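Back in the stalls

July 1, 2021

Well, I finally did it. After more than a year of watching theatre on my laptop with a plate of toast on my knee, I went and sat in an actual seat in an actual building and watched actual people pretend to be other people. I cried before anyone had said a word, which was a bit embarrassing as it was only the safety announcement.

The show was Perkaven, the new two-hander by Audrey-Anne Tremblay, done by a little company called Kumaro. I'd missed their last one (it was meant to open in December and we all know how that went) so I booked this the minute the email arrived. Just as well, because they were only letting 60 of us in each night.
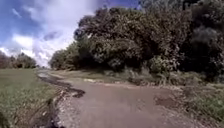
So, the play. Two sisters come home to sell their mother's house and can't agree on a single thing in it. I know, I know, you've seen that one. But Tremblay has a lovely ear for how families talk over each other, and there's a row about a teapot in the first half that had the woman two seats along from me snorting into her mask. The younger sister is played by Afroza Pramanik and she's just wonderful. She does this thing where she goes very still when she's about to say something dreadful, and by the interval (there wasn't really an interval, we all stayed put for ten minutes while they opened the doors) I was gripping my programme every time she stopped moving.

The older sister took longer to win me over. She was a bit shouty for such a small room, I thought, though she'd settled by the second half and the phone call scene was very good indeed.

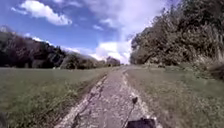
I have grumbles. It's too long by a good fifteen minutes, and there's a dream bit with a bedsheet and a torch that I could have done without. The music was too loud under the last speech, so I lost the end of it, and I'd been waiting all evening for that speech! Also my seat squeaked. I tried to breathe less.

But oh, it was nice to hear other people laughing. I'd forgotten how a laugh starts at one side and comes across the room to you. Even with all the gaps between us it still did that. 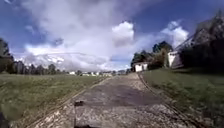
Tickets were £3 for anyone under 26 and pay what you can for the rest of us, so please do pay something decent if you go. They're trying to raise £2000 towards a tour in the autumn and there's a bucket by the door as well as a link in the programme.

Next for me is Jiren, which my sister booked and I know nothing about, except that it's outdoors and she says to bring a cushion. If any of you have seen it, let me know in the comments - no spoilers though, please.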